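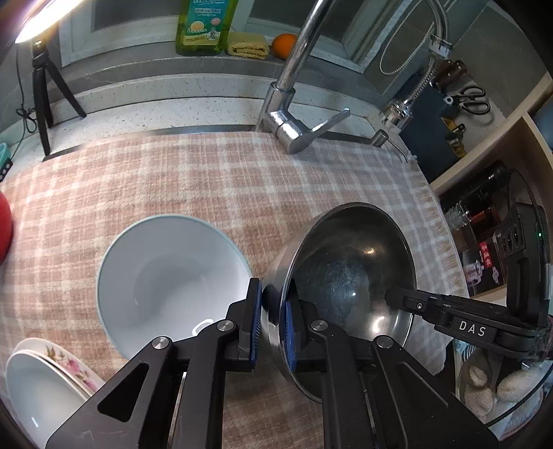

Steel bowl, two grippers, kitchen counter.

I promised to write about the problem with the slipping, so I will do it now while I still remember the details.

In April we began to work with kitchen things. Before that it was mostly boxes and bottles from the Cullham set, and with them I had almost no trouble. Dishes are different. They are smooth, they are heavy on one side, and when they go wrong they go wrong quickly. In our first 200 grasps we lost the object 16 times, and 4 of these were with the big steel bowl. It did not break, of course, but it makes a terrible noise.

My first idea was the pads. The blue pads have ribs, and grease stays between the ribs even if you wipe them. I washed them with dish soap, let them dry for one night, and repeated the same grasps. It was a little better with the steel bowl. With the plates I saw no difference at all.

Then I lost two days on the software. The width of the opening is written to the log, and I was sure that the numbers came too late. I compared the log with the video, one picture after another, and the numbers were correct. I had even written a long message to Sibel Tekin to complain about her code, and I am glad that I did not send it.

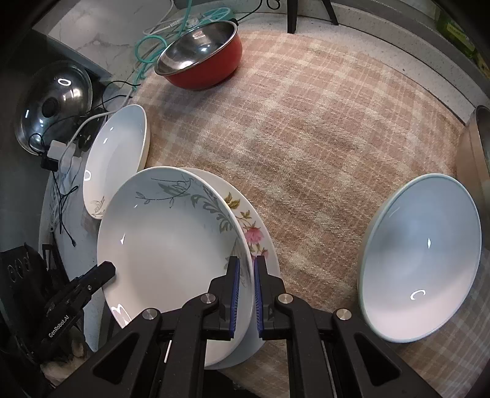 The real fault was in the closing force when two rims are held together. One finger had a small play in the joint. On a single thin rim you don't notice it. When there are two rims between the pads, the loose finger turns a few degrees, and the pad touches only with its lower edge. The log still says "closed", and the force looks normal. Then you turn the wrist and the plate at the back begins to slide down.

Sibel found it by holding the finger with her hand and moving it from side to side. It took her less than one minute. A pivot screw had become loose, and the washer under it was worn. The tool had made more than 400 cycles after the last check, and our checklist from Jisley did not include this screw.

We changed the washer, tightened the screw and marked it with a line of paint, so now a turn can be seen from outside. I also added a line to the checklist: move each finger by hand before the first grasp of the day.

There is a safety side too, and I should have thought of it earlier. One old plate of the Türkmen set fell on the floor, and a piece flew further than I expected. I was wearing sandals. Now we wear closed shoes and glasses when we work with ceramic.

I will repeat the plate grasps with the new washer and put the table here when it is complete.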